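Droit du travail — Relations individuelles
Séance 4 : la période d'essai et sa rupture
Version du 01/07/2025

Rappel de la séance précédente
Le contrat à durée indéterminée est la forme normale de la relation de travail. La période d'essai ne se présume pas : elle doit figurer expressément dans la lettre d'engagement ou dans le contrat, de même que la possibilité de la renouveler. Une simple mention orale lors de l'entretien ne suffit pas.

1. Fonction de l'essai
Pour l'employeur, évaluer les compétences du salarié dans son travail, notamment au regard de son expérience. Pour le salarié, apprécier si les fonctions lui conviennent. Ne pas confondre avec la période probatoire, qui intervient en cours de contrat lors d'un changement de poste — son échec replace le salarié dans ses fonctions antérieures, il ne rompt pas le contrat.

2. Durée
Pour un CDI, durées maximales légales, hors renouvellement :
Ouvriers et employés : deux mois
Agents de maîtrise et techniciens : trois mois
Cadres : quatre mois
Le renouvellement n'est possible qu'une fois, si un accord de branche étendu le prévoit, et avec l'accord exprès du salarié donné pendant la période initiale. La signature apposée sur un courrier remis en main propre ne vaut pas à elle seule acceptation.

3. Rupture
Chaque partie peut rompre librement, sans motif à énoncer et sans indemnité de licenciement. L'employeur respecte un délai de prévenance : 24 heures en deçà de huit jours de présence, 48 heures entre huit jours et un mois, deux semaines après un mois, un mois après trois mois.
Limites : discrimination, rupture pour motif économique, intention de nuire. Si la rupture repose sur une faute, la procédure disciplinaire s'applique.

4. Cas pratique
La société Fliketti, 879 salariés, fabrique du mobilier. Elle engage un technicien en janvier, avec un essai de trois mois. Au bout de 45 jours, le chef d'atelier lui annonce que son poste est supprimé à la suite de la perte du client Zinetti.
Déterminer le délai de prévenance applicable, puis dire si la rupture peut être contestée et sur quel fondement. Réponse rédigée, une page au plus. 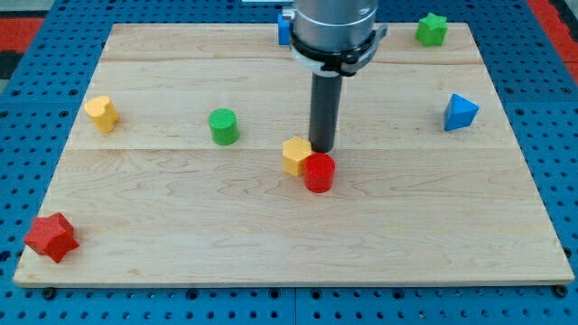
5. Pour la prochaine séance
Lire le dossier Lanz (documents 1 à 3) et préparer la fiche du document 2. Le thème sera la modification du contrat : distinguer les éléments contractuels des simples conditions de travail. La clause de mobilité sera traitée la fois suivante, à partir du contrat type Laltska.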